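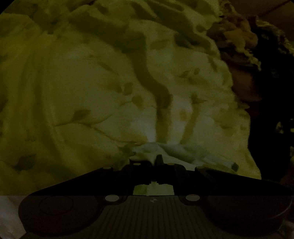

Femke Aerts
Build lead and safety checker, Wiltura shared workshop

Hand-held gripper, bedding runs: pre-use checklist
Sheet revision: January
Checked with: Janka Kubíček

I love this build. It's come on so much since the first printed fingers, and going through the list properly has made me like it even more! Tick, comment, sign.

1. Frame and fasteners
Upper frame screws tight, none proud of the surface: PASS
Pad housings, no cracks or play: PASS
Comment: Janka put a paint line across each head after tightening, so a loose one shows up at a glance. Lovely idea, please copy it on the second unit.

2. Fingers
Tips meet without crossing: PASS
Edges free of burrs (run a cotton sock over them): PASS WITH NOTE
Comment: one tiny snag on the left inner edge. Filed and checked again with the sock, all smooth.
Closing force under the 200 g limit we set for cloth work: PASS, 183 g on the kitchen scale
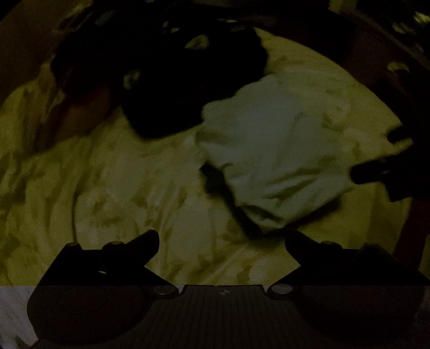 Fingers nearly closed over the sheet, white cloth and black garment beyond.

3. Area around the bed
Walkway clear on the working side: PASS
Drinks and chargers off the bed: PASS
Pockets of any clothes on the bed emptied: PASS
Comment: do the pockets before you start. Coins and keys get lost in a duvet, then turn up in the hinge.

4. Moving parts
Links swing freely through full travel: PASS
Pinch points marked on the drawing: FAIL
Comment: still only on my paper copy. Janka is adding them to the Faltano folder before the next run. Until then, fingers stay off the links, please, even for a quick nudge. 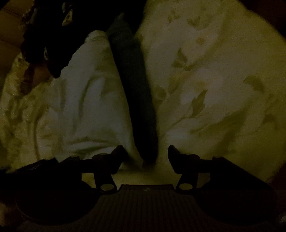 Loose threads are the other thing to look for in this section. Leafy old comforters like ours shed more than you'd think, and fluff packs into the pivot holes. Tweezers are in the tin, and power goes off first.

5. Operator
Sleeves above the wrist, no rings or lanyards: PASS
Wrist rest taken after each batch of 59 grabs: PASS
Comment: we both wanted to carry on, it was going so well. Stop anyway.

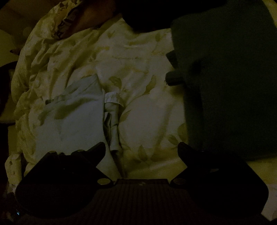 6. Fabric handling
Long strips and straps kept clear of the base when closing: PASS WITH NOTE
Comment: anything narrow likes to wander down between the fingers. Open fully, lift the gripper away, then free the strip by hand.
Heavy items moved by hand: PASS

7. Shut down
Power off, fingers left open, unit back on its hook: PASS

Result: fine to use once the item 4 drawing is up.
Signed: F. Aerts, J. Kubíček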